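Backpack for a week away: the navy one or the old holdall?
Posted by Halina Ziółkowski, August 7, 2018

halina_z
I have a week away coming up and want to take one bag only. I've been using a Kozłowski holdall for years but my shoulder has had enough. I've bought a navy backpack with light grey trim and a grey webbing handle on top. My question is about the handle. It seems long to me, and I lift a bag by the handle far more than I wear it, on and off trains mostly. Does a slack handle matter?
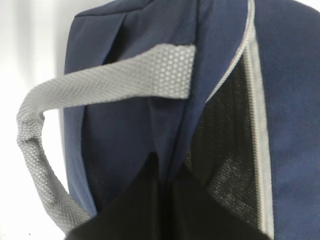 Packed for the trip it comes to 12 kilos on the bathroom scales. The heaviest things are shoes and a wash bag. I can't get it lower without leaving the second pair behind.

dariusz_m
12 kilos is too much for any top handle, slack or not. They're for hanging the bag on a hook. Lift it by both shoulder straps.

trasik_fan
Disagree. I've had a Trasik for 15 years and picked it up by the handle every day. What matters is the stitching where it joins the bag. Pull hard on each end and look for gaps in the thread.

dariusz_m
Every day with what in it, though? A laptop and a sandwich isn't 12 kilos.

trasik_fan
Books, usually. Over 12 some days.

bohdana_s
I like a loose handle because I can get my hand in with gloves on. The textured webbing is good too, the smooth sort slides about. Put the shoes at the bottom, soles against the back panel, and the wash bag on top of them. It won't tip when you set it down.

dariusz_m
Shoes at the bottom drag on your shoulders. Middle, close to your back.

halina_z
Thanks all. I pulled on the stitching and it seems fine. I'll try the shoes in the middle and see if the zip still closes.

Last updated: January

Comments

Grażyna Laskowska: My Jiltwood bag lost its handle in the first year. I had a cobbler sew it back on and it's held since.

Przemysław Kołodziej: Leave the second pair of shoes at home.

B. Shevchuk: Did the zip close in the end?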